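ハネン通信 四月号
暮らしの欄「風を通す、という仕事」

ハネン共同住宅に越してきて最初の梅雨、私は革靴を一足だめにした。靴箱の奥から出てきたそれは、うっすらと緑がかった粉をまとい、どこかの古墳から出土したような顔をしていた。隣室のヒメナ・サリナスさんに見せたところ、「育てていたの?」と聞かれた。育ててはいない。閉めておいただけである。

今号は湿気の話をする。まだ四月なのに気が早い、という声が聞こえてきそうだが、六月に書くと読むころには全員すでに被害者になっている。昨年がそうだった。編集部あてに届いた便りの大半が、畳と本と鞄についての悲報で、除湿のコツを載せた七月号は弔電のように受け取られた。

この建物は築年数のわりに気密がよい。改修で窓を入れ替えたおかげで冬は暖かく、隣の電話の声も聞こえなくなった。めでたい話だが、空気のほうも律儀に閉じこもるようになった。以前の窓は閉めても閉まっていなかったので、住人は何もしないまま換気に励んでいたことになる。寒い寒いと文句を言いながら、壁紙だけは守られていた。

さて、具体的な話に入る。

まず押し入れ。朝の八時ごろ、布団を上げたらすぐにふすまを閉める人が多いと思う。私もそうだった。寝起きの布団は人間ひと晩分の湿り気を抱えているので、そのまま畳んで押し込むのは、濡れ雑巾をきれいに折って引き出しにしまうのに近い。椅子の背にでも掛けて、朝食が終わるまで放っておく。見た目はだらしないが、だらしなさに衛生上の根拠があるというのは、なかなか気分のよいものである。

ふすまは左右を少しずつ開ける。片側だけ大きく開けても奥の空気は動かない。三階のオバディア・シミユさんは押し入れの下段に向けて扇風機を回しているそうで、訪ねると本人が汗をかいている横で、座布団が涼しい風に吹かれている。優先順位のはっきりした家である。

次に本棚。壁にぴったりつけると地震には心強いが、裏側は年中日陰で風もない。指が二本入るくらい離し、転倒防止の金具は別に付ける。二階の読書室の棚もこの冬に動かした。動かしたところ、裏から何年も前の料理雑誌が13冊出てきた。特集は「梅雨の常備菜」で、表紙の梅干しには本物のカビが生えていた。見事な立体感であった。

除湿剤についても書いておく。水がたまる式の容器は、たまったら捨てて取り替えるものであって、満水のまま置いておくと押し入れに池を一つ設けたことになる。拙宅では昨年、池が16あった。置いた場所を忘れるのが原因なので、今年は置いた場所を紙に書いた。その紙をどこに置いたかは、目下調査中である。

電気式の除湿機は共用のものが一台あり、管理室で借りられる。夜の9時までに返却のこと。タンクの水を捨ててから返すこと。前回の利用者が誰であったかは書かないが、私の靴下は覚えている。 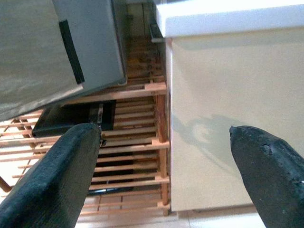
台所の湿気は、たいてい物の下に住んでいる。まな板の下、鍋の下、水切りかごの下の受け皿。上はよく拭くのに、底は見ないことにしているという方は多いはずで、私も長らくその流派に属していた。改宗のきっかけは木の鍋敷きだった。洗って調理台にべったり伏せておいたら、三日で裏側に黒い点々が出た。以来、木のものは立てるか、隙間のある台にのせる。横板のあいだが透いている白木のラックなどは理にかなった形で、上からも下からも空気が抜ける。ただし木のラックそのものも木であるから、ときどきは空にして拭き、風に当ててやってほしい。ものを乾かす係が自分だけ湿っているのは気の毒だ。

浴室は簡単で、出るときに壁へ冷たい水をかけ、水切りをかけ、換気扇を回す。簡単だと書いたが、湯上がりに冷水のシャワーを握って壁と向き合うのは相当な精神力を要する。オヘマ・アブグリさんは歌を一曲歌い終えるまで水切りを続けるそうだ。曲が長い日は浴室がよく乾き、階下もよく聞こえる。

洗濯物の部屋干しは、一枚ずつ長短を交互に掛けると乾きが早い。窓際に吊るすとカーテンと仲良くなって共倒れになるので、部屋の真ん中がよい。真ん中に吊るすと家族の顔が見えなくなるが、これは家庭によって長所にも短所にもなる。

次号では、靴の手入れを取り上げる予定です。緑の粉から生還した靴をお持ちの方は、ぜひ編集部の郵便受けまで体験談をお寄せください。靴そのものは入れないでください。

(文・アディアンボ・ムシ)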